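Search stories
Enter keyword
Go

The Long Tray

I told myself I would sleep at home that month. Then the Ivel order came in, 2,000 pieces of it, and by the second night I had dragged the folding cot into the stockroom and put it against the wall by the pipe, and that was that. I lived at Guka Supply for most of June (my sister thought I had lost my mind).

You get to know a room when you sleep in it! I knew which shelf ticked when the heat went off. I knew the carpet by the cot, and the Galanz box up on the far rack, which I said good night to, out loud, more than once.

What I did not know was where the trays went. The packing list said 13 and the shelves said 12, and I had been up and down those yellow racks so often that I had started looking in places no tray could fit, like my shoes. The truck to Pleltcombe was due at seven in the morning. I moved the boxes out of the gray bin, and put them back, and moved them out again – they came out in a different order each time, I swear – and then I sat on the cot and ate crackers.

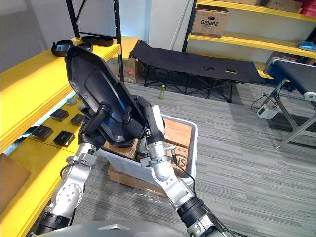
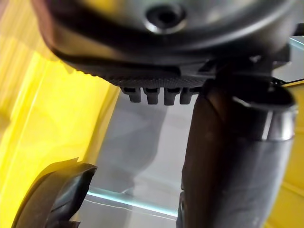 First picture: the big black tray, over the bin of boxes.

So it was the big one. Of course it was the big one. I had been hunting for something the size of a dinner plate, and the thing I wanted was as wide as my arms could go, with a blue shine on the inside like a pond at night. I said a word I won't put down.

I called the night desk at Awan and told them 13, all 13, and the woman there said, "Thirteen what?" and I could not for the life of me remember what we called them on the invoice. Trays, I said. Just trays. She wrote it down and asked if I was sleeping okay.

I lay back down with my boots on and listened for the truck.

Print this story
E-mail this story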